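Section 4: Trying out the grippers on long handles

By now both arms should be on and homed, and you'll be itching to pick something up. I've put this section before the software tuning on purpose, as I tuned mine first back in February and had to do the whole lot again once I changed the fingers.

You'll want a handful of household things with handles of different thicknesses. I like cleaning tools for this (brushes, dustpans, anything long and a bit awkward) and Dalva Frota, who tests the Revamard controller with me, swears by them too.

1. Open both grippers fully from the Lelatano panel and check that nothing is touching the cables.

2. Set the grip force to 100. The slider goes up to 400, but please don't start there! I cracked a perfectly good broom that way.

3. Hold the first tool between the fingers with the shaft running straight up and down, then press Close. Keep your own fingers above or below the pads – never between them.

4. Bring up the wrist view and look at where the pads meet the shaft. You're after contact on both sides, well clear of any loop or wide bit at the end of the handle.

5. Switch to the head view once each arm has a tool, and check that the two handles have room to cross in front of you without knocking.

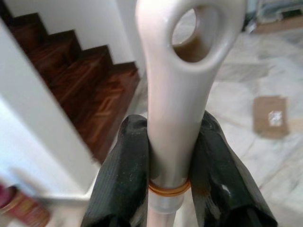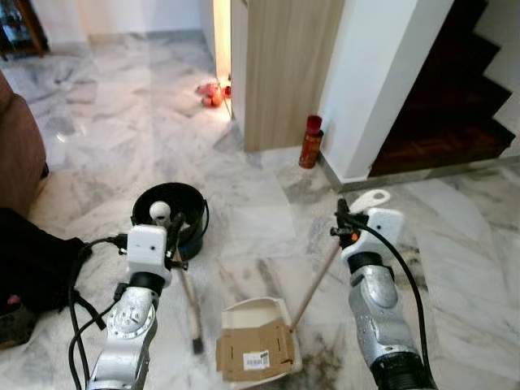

Wrist view first, then the head view with both arms.

6. Raise the arm slowly and stop. If the tool swings or creeps downwards, lower it again, add a little force and have another go.

7. Turn the wrist a quarter turn each way. Plastic handles tend to slide at this point and wooden ones mostly behave, at least on my set-up.

8. Save the setting under the tool's own name. I once saved everything as "brush" and regretted it for a week.

Note: the taped fingers get on better with smooth plastic than the bare ones, in my experience, but the tape wears and picks up dust. Wipe it with a barely damp cloth and let it dry before you carry on.

Caution: if the panel shows error 902, the gripper has lost its closing position. Support the tool with your hand before you clear it, or it'll drop the moment the fingers reset.

If you're using Guerra fingers, skip step 7 for now and go to the next section, where I cover the shorter pads.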